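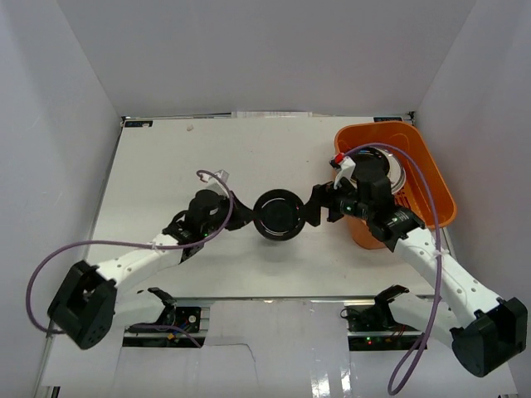

Myrto Mavromatis asked whether the second arm earns its cost when most tabletop cells get by with one. For plates, bowls and lids handled by the rim, our answer is yes, and the handover results further down are the reason we sell the Asent cell only as a pair.

# Asent Two-Arm Research Cell

The Asent is a bench unit for groups that train and test manipulation policies on rigid household parts. It ships as two matched arms on a common front rail, a walled table, two control boards and the Driseo software package. The cell was designed for one method, described below as handover relabeling, and can be used for others.

## Method: handover relabeling

A policy trained on demonstrations of two-arm transfers tends to fail at the moment both grippers are closed on the same part. The arms are then coupled through the part. Small errors in either wrist show up as side load, and the policy has few examples of how to get out of it.

Handover relabeling deals with this in the data. Each demonstration is split at three events:

1. First arm closed on the part, part clear of the table.
2. Second arm closed, both arms holding.
3. First arm open, second arm holding alone.

The stretch between events 2 and 3 is called the shared hold. During training, frames from the shared hold are copied and given new action targets for the arm that is about to let go. The new targets follow the receiving arm at a fixed offset until the load reading drops below a threshold. Frames outside the shared hold are left alone. No extra demonstrations are recorded.

Splitting is automatic. Driseo reads motor current and finger position and writes the three event marks into the log. Marks can be moved by hand in the Mutiso viewer before training.

## Result

The policy was trained on 195 demonstrations and tested over 200 transfers. With relabeling, 82 percent of transfers ended with the part held by the receiving arm and released cleanly by the other. Training used the same network and the same number of steps in every run.

Failures fell into two groups. In the larger group, the receiving finger closed on the rim at too steep an angle and the part turned in the grip when the first arm opened. In the other, the load threshold was never reached and the arms stayed in the shared hold until the time limit. Raising the threshold clears the second group and makes the first one worse. We ship with the threshold used in the test.

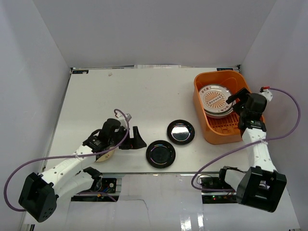 Part choice has a large effect on how hard the task is. Thin round parts give each finger very little to close on, and the usable contact band is the rim. Reflective parts add a second problem, this time for the vision input: a highlight moves when the wrist moves, and a policy trained on matte parts can follow the highlight in place of the edge. The two small black plates lying on the open table differ in this respect, one with a mirror-like silver center and the other with a dark glossy one, and a part set that mixes finishes is a better check than a set of identical parts. Patterned plates, such as the white one with the orange sunburst on top of the stack in the basket, put strong edges well inside the rim and should also be represented in the training data.

## Setup notes

- Mount both arm bases to the front rail before fitting the wrists. The rail sets the spacing used in the calibration file.
- Leave slack in the wrist cable. The loop must allow full wrist rotation in both directions without pulling on the connector.
- Run the calibration with the table bare. The routine sweeps both arms through the center of the workspace.
- Containers placed on the table after calibration need to be entered in Driseo as keep-out volumes. A basket wall is entered as four panels with an open top.
- If a wrist is removed for service, repeat the offset step for that arm only.

## Software

Driseo runs the arms, records demonstrations and writes event marks. Mutiso is a viewer for logs and marks and does not command the arms. Both are included. Training scripts for handover relabeling are supplied as source, with the settings used in the 200-transfer test saved as the default profile.

Logs are written one file per demonstration. Each file holds joint positions, motor currents, finger positions, camera frames and the event marks. A damaged file can be dropped without rebuilding the set.

## Known limits

The method assumes a rigid part. Cloth, soft packaging and thin flexible sheet do not carry load between the grippers in a way the threshold can read. Transfers with more than one part in the grip have not been tested. Stacked plates must be separated before the first grasp, and Driseo does not detect a double pick.

## Ordering

The Asent cell is built to order by Vinness. Units ordered now are scheduled for delivery in May. Spare fingers and wrist cables are listed separately, and fingers are sold in matched sets for both arms. Please state the thinnest and widest part you intend to handle when asking for a quote.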